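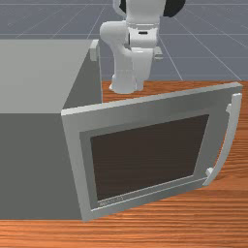 December
by Maricel Evangelista

I gave up my storage unit on Wednesday. I had rented it for longer than I lived in either of the last two apartments, and when I finally added up the payments the total came to $2896. Almost everything in there would have cost less to replace.

The unit was at the old Cordier warehouse, the one behind the tire shop. You got in with a code, and the lights in the hallway went off if you stood still too long. I used to go once or twice a year to drop something off. I can remember only one time I went to take something out, and that was a suitcase.

My cousin Fabrice Poulain lent me his van for the morning. He also came along, which I hadn't asked for but was glad of by the third load. His rule is that you don't open boxes at the unit. You take them home shut, because once you open one you sit on the floor and read old letters and pay for another month. I broke the rule on one box. It had phone chargers and a tax folder in it, so no harm done.

We had the place empty by 11. The man at the desk gave me a form to sign and asked if I wanted to hear about their smaller units. I didn't.
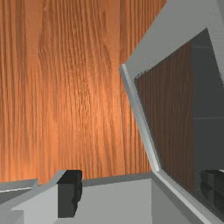
Most of what came home was furniture, and that was the hard part to decide on. I had kept a desk, a bookcase and my aunt's dining table, all of them bought or given for rooms I no longer have. The bookcase went to a neighbor the same evening. The desk had one bad leg and went to the curb. The table I kept, mainly for the top. I like wood where you can see the grain, long streaks with a few knots and swirls near the middle, and I wasn't going to find that again for what I'd be willing to spend. It takes up most of my kitchen now and I have to turn sideways to get to the back door.

The boxes took longer. I did two a night after dinner. There were nearly 200 books, and I kept a shelf's worth. The rest went to the library sale on Brirkalum Street, which takes anything except textbooks and magazines. I had a lot of textbooks. Those went in the recycling and I felt bad about it for maybe a day.

Clothes were easy. Nothing fit or I didn't like it. Fabrice took a winter coat for his son. I found my Fitport gym bag with a lock still on the zipper and no idea of the combination, and there was something soft inside. I cut the lock off. It was a towel.

I did keep one box of paper: letters, a few photos, the program from a concert in 2000 that my sister and I took the bus to. That box is in the hall closet and I know what's in it, so I've decided it doesn't count.

The money that used to go to the unit now goes into savings on the first of the month. I set it up the same day so I wouldn't get used to having it. I still need to sell two lamps and a set of dishes. If you're local and want either, leave a comment and I'll send you pictures.

Get new posts by email. Enter your address to subscribe. You can unsubscribe at any time.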